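Rurnomel Reading Room, minutes of the furnishing group
2021-10-18
By Czesław Kwiatkowski
2 min read
8 shares · 0 comments

Meeting opened at 5:30. Minutes from March approved with one spelling fix (it's Cilen with a C, sorry again!).

1. Lamps
The big item, and a happy one. We agreed to go ahead with table lamps for the long tables and to leave the ceiling lights off in the evenings. Everybody who sat with the silver one during the trial liked it. The turned body got a lot of love, and the white drum shade with the dark trim looks right on the light wood. Benítez quoted 1,317 dollars for the full set, bulbs included. Storer came in at 434 for secondhand ones, but they are all different heights, and two have shades nobody in the room would defend. Vote was for Benítez, one abstention.

Wattage was left open. I would go warm and fairly low. The others want to try a brighter bulb first, which is fine, we can swap it.

2. Cords
Less glamorous, but we gave it a good twenty minutes. The pale cord is all right against the wall side and messy anywhere else. Agreed: cords run along the far edge of each table, clipped underneath where possible. Czesław to buy clips. Braided cable in a color was suggested again and I am still very much for it, but it waits until the lamps are paid for.

3. Table finish
The glossy top shows every reflection, window and lamp both. Some find it distracting, some (me!) think it is lovely at dusk. Cilen's rep says a satin coat is possible but the tables would be out of use for a week. Put off to next meeting. In the meantime, please use the felt pads under anything heavy.

4. Window side
Daylight at the big window is terrific in the morning and hard on the eyes after lunch. Blinds were priced and set aside for now. We will try turning the chairs first, which costs nothing.

5. Money
Balance before tonight's vote was 2,684 dollars. The lamps come out of that. Nothing else is committed.

6. Any other business
Request for a coat rack by the door. Yes, gladly, if somebody has one to give. The spare shade from the old floor lamp is free to whoever wants it.

Next meeting is same time, same table, and bring your bulb opinions. Meeting closed at 6:50.

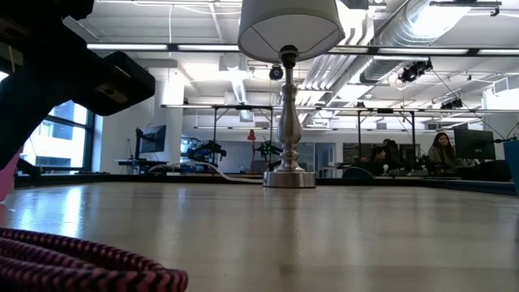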